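Granora Print Table: Stamping and Ink Checklist
Room 3, Brøndum building. Filled in before the November session.

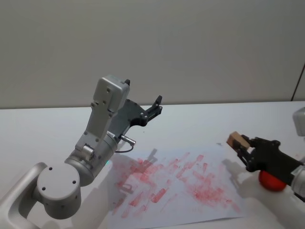
Table and paper

1. Tabletop clean, no old ink. OK. Wiped again at 9:40 a.m.
2. Paper lies flat, no curled corners. OK. The sheet is at a slight angle, which is fine for test marks. Square it up for finished work.
3. Test marks readable. NEEDS WORK. Red and pink are smudged. Use a fresh sheet before the next set.
4. Spare paper on the shelf. OK. 100 sheets left out of 300.

Blocks

5. Wooden blocks free of splinters. OK. Two small ones sanded on the long edge.
6. Printing faces cleaned after use. PARTLY. Pink still in the grain on the Gunda set.
7. Blocks back in tray by size. OK.

Ink

8. Water-based ink only. OK. Labels checked.
9. Lids closed tight. NEEDS WORK. Red lid cracked, replacement ordered from Ziminby, item 444.
10. Ink pads stored face up. OK.

Room

11. Floor dry around sink. OK.
12. Soap and towels filled. Low on towels.
13. Exit clear. OK.

Items 3, 6 and 9 stay open. Recheck before the table is used for finished prints.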